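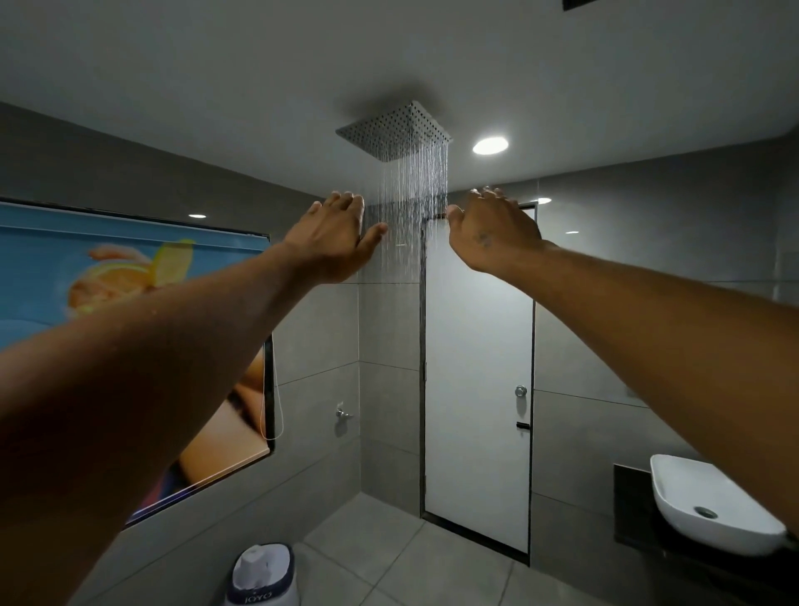
## Foley Water Works open day

The plant at Foley opens its gates to the public one Saturday each August. I had driven past it for years on the way to Irnunley and never gone in. This time I booked a place on the ten o'clock tour, which is free, but you have to sign up through the town website.

Parking is on the grass by the lower gate. Wear closed shoes. Two people in sandals were sent back to their cars and missed the first part.

Our guide was Malte Lammers, who runs the day shift. He started us at the intake, a concrete channel with a set of steel bars across it that catch branches and leaves. The water comes down from the reservoir above Flelthorpe by gravity, so there are no pumps on that side. The pipe was laid in two stages and the older stage is still in use. He passed around a cut section of it, heavy cast iron with a brown crust on the inside.

### The treatment building

You go up 53 steps to the top floor and work your way down with the water. At the top they add a chemical that makes the fine dirt clump together. In the next room the water moves very slowly through long tanks and the clumps sink. It was cloudy at one end and clear at the other. The room smells like a pond.

The filters are one floor down. They are deep beds of sand over gravel, and each one gets washed by running water backward through it. We were there for a wash. An alarm sounds, the surface starts to boil up brown, and after a few minutes it runs clean. The kids in the group liked this best and so did I.

After that comes disinfection, which is mostly closed pipes and warning signs. We walked through without stopping.

### Control room and lab

The control room is small, with one operator and a wall of screens. The plant serves 3845 homes and businesses, including everything in Kurnport except the harbor, which has its own supply. Demand peaks a little before seven in the morning, when people shower. There is a second, lower peak at dinner time.

Somebody asked about water pressure, as I expected somebody would. Malte said most complaints they get from houses turn out to be a clogged showerhead or a valve under the sink that isn't fully open. His advice for hard water was to soak the head in white vinegar overnight and brush out the nozzles. If the whole house is weak, call the office and they will send someone to take a reading at the meter.

In the lab they had set out three cups of water for tasting, from Foley, Irnunley and a store bottle. I picked the Irnunley water as the bottled one.

### Practical notes

- The tour takes a bit under two hours.
- Groups are limited to 20.
- No elevator. The ground floor and the lab can be reached without stairs, through the side door.
- Bus 131 stops at the upper gate, but not on Sundays.
- Coffee and sandwiches were sold in the garage, cash only.

The reservoir itself is not part of the tour. There is a separate walk up there in the spring, starting from the Flelthorpe side.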